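Forum > Small Farms > Orchards and Fruit

Apricots on the Loltdale side, 17 acres

efua_gyamfi
We got the lease! 11 acres go to apricots in February, the rest stays in melons – I can't wait!

ditchrider70
Congrats! I'd hold off on apricots though. Late frost gets them at Ircombe most years.

efua_gyamfi
The slope drains cold air pretty well, so I'm going for it.

Ackah_melons
Disagree with ditchrider, mine bear fine up there. Order early!

ditchrider70
Yours are on the south side :)

efua_gyamfi
Ordering tonight then!
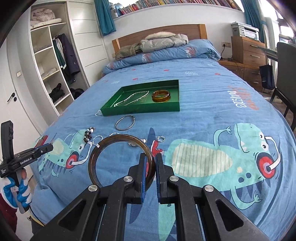

Brown bangle, dinosaur duvet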